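News from the Robot Club: Sorting in Simulation

Since spring our club has been working in a simulator, and many members asked me to write a few lines on how it goes. I will try to explain it also for the parents and for the new people who want to join in September.

The project has the name Pruvora. The goal is simple to say. An arm must take things from a table and put them in the right basket, and it must do this when the things are not in the same place every time. Last year we did a similar exercise with fixed positions, where every pick was written by hand as a list of joint angles. It was good for learning, but if somebody moved the object by two fingers' width, the program closed the gripper on air. This year the positions are random, and the group has to use what the simulated camera gives them.

We meet as before in the upstairs room of the Narnier building, at 6 in the evening. Each pair has one computer. Please bring a mouse if you have one, it is very tiring to turn the view with the touchpad.

The first month was spent on the world itself. The students built the table, placed the floor and the walls, and chose the light. I was surprised how long the floor discussion took! We kept the tiles with the star pattern in the end, and there is also a technical use in it, as a busy floor is a harder background for the object detector than a plain gray one. After this came the objects. Every object needs a shape you can see and a second, simpler shape that the physics uses for contact. When these two do not agree, you see fruit that floats above the table or fingers that go inside a bottle.
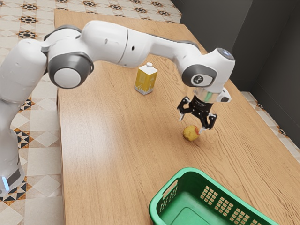 The apple gave us the most work. It is small and round, and at first it rolled away each time a finger touched it a little before the other one. One pair solved this by lowering the approach speed in the last part of the movement. Another pair changed the friction value of the finger pads until the apple stuck like with glue, and we had a long talk on whether this is allowed. The decision of the group was that friction stays at the value in the common file, and everybody has to solve the problem with the movement. The common file is in the shared folder, please do not edit your own copy.

The bottle is easier to hold but harder to reach. It has flat sides, so the gripper closes well on it, but the wrist must turn to the correct angle first, and when the bottle stands far back the arm has to stretch more. Two pairs still have a planner that sometimes chooses a strange way around, with the elbow swinging out to the side. In simulation this costs nothing. With a real arm I would not want to stand near.

Now the numbers, which some of you have asked for. In the last big test we let the programs run overnight, and the computer made 673 attempts with the apple alone. In 208 of them the apple did not arrive in the basket. Most of these failures happened in the descent, when the finger came down too close to the fruit and pushed it. The log files are large, but I ask everyone to open at least a few of the bad ones and watch them slowly. You learn more from this than from the percentage.

For the next weeks there are two tasks. The group of Lam, which is what the younger students call their team, will write the part that decides the order of picking. The Juteck team continues with grasping and will add a small check after the fingers close, so that the arm does not travel to the basket with nothing in the gripper. Both teams should write comments in their code, in English, and with full sentences where possible.

We will show the work in July at the open evening. The plan is to let visitors place the objects with the mouse and then start the program, so it must be stable by then. If you have a large screen at home which we could borrow for this evening, please write to the club address.

New members do not need experience with robots. A little Python helps, and patience helps too. The room is open half an hour before we start, and there is tea.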